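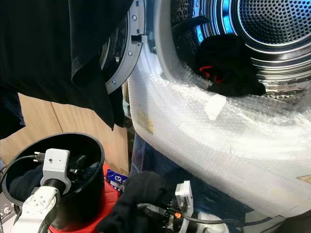

Most written procedures for laundry manipulation specify the gripper and the payload and say nothing about the machine being loaded. I consider this a mistake. A drum opening is a fixed obstacle with a hard rim, and the rim should be padded before any trial begins. Clear bubble wrap is adequate. It is cheap, it shows wear, and it can be replaced in minutes.

The draft Kubiak guideline, which Hanneke Van Acker and I reviewed in August, treats padding as optional below a set arm speed. Speed is the wrong criterion. A slow arm with a cable caught on a door hook can still do damage.
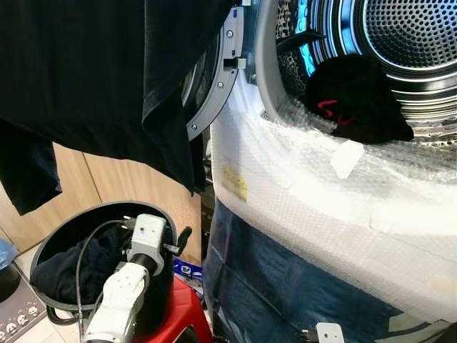
Cable routing therefore belongs in the same clause. So does the source bin: its position should be recorded at the start of each run, and again after 200 cycles.

Rehema Khaemba objects that 8 extra checks per shift will not be kept up in a small lab. Her point is fair — a rule that is skipped protects no equipment. I would cut the list to 2 checks, rim and cable, and make both mandatory.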